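Bedroom bench: humanoid build, gallery 4

Build log and pictures kept by Hanne Salminen. Last updated December 24, 2025.

Older galleries cover the leg castings and the first power-up. This one is about hands and cloth. The build started in August as a shared project between me, Jarmo Halonen and Natanael Conceição. Jarmo did most of the metalwork. Natanael writes the control code. I do wiring, hands and the parts list, and I keep these pages.

The task we picked for the winter is handling soft things on a bed. Rigid blocks were going fine and had stopped teaching us much. Cloth changes shape every time you touch it, and a strap is worse, as it can twist as well as fold. We use a plain gray sheet so the vision code has an even background to work against. Patterned sheets gave us false edges all over the place and we gave up on them after 2 evenings.

Grip on the strap

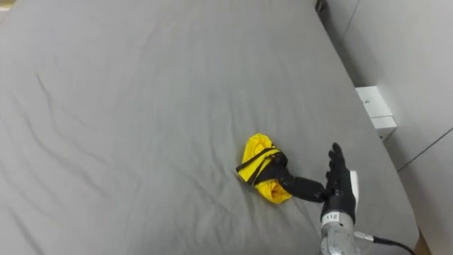
Right at the strap end, fingers curled in, one finger up. Yellow cloth with black straps on the gray sheet.

The raised finger is left out of the pinch grasp in the current code. Natanael found that bringing in every finger at once tended to push a thin strap away from the thumb. With fewer fingers the closing motion is slower but easier to tune, and we can see what the contact is doing. The grasp is stored as a short table of joint targets, and the whole table gets replayed 34 times in a test set. We change one value between sets and write it down.

Notes on the hand for those who asked after gallery 3:

The finger links are the same on both hands. The spares are in the Prindau box.
The motor current limit is 600 mA while closing. It was 1000 mA before, and that was hard on the tendons.
Finger pads have been changed once. The old ones had gone smooth.
Zero the hand with the fingers open. Zeroing it closed gives a thumb offset that is a nuisance to remove later.

Whole machine at the bed 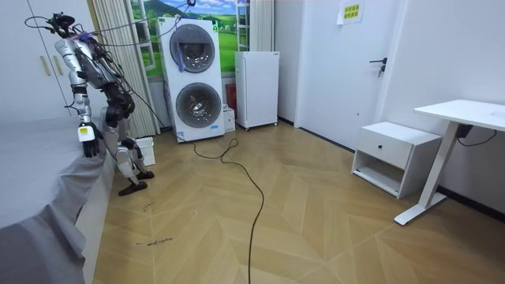 Cable routing took more of the fall than the hands did. Every joint we added meant another run back to the supply, and the first harness was too short for anything except standing upright. Tiina Heiskanen lent us a crimping tool and showed me how to make a proper strain relief, and the second harness is much better for it. The bundle now goes from the head up toward the ceiling, with some of the cables looping down along the torso and back toward the floor, so it has slack to work with when the machine bends at the waist over the bed. Bending forward is the position we care about most, and it is also the one that loads the hip joints hardest. Jarmo wants to remake the hip brackets in thicker stock. I would like to log a few more test sets on the old ones first, so there is something to compare the new ones with.

Knee angle is still set by hand before each set. Natanael has a version that works it out from the bed height, but it has only been run in simulation. When it goes on the machine I will put the settings on the Dronditz page with the rest of the code notes.

Still to do

Remake the hip brackets (Jarmo).
Bed height in the config file instead of typed in each time (Natanael).
Label both ends of every cable in the new harness. I have done the arms.
Try a heavier cloth. Orvokki Manninen has offered a canvas apron.

Gallery 5 will have the bracket drawings and the harness diagram. If you are building something similar and want the joint table for the pinch grasp, write to me through the contact page and say which hand you are using.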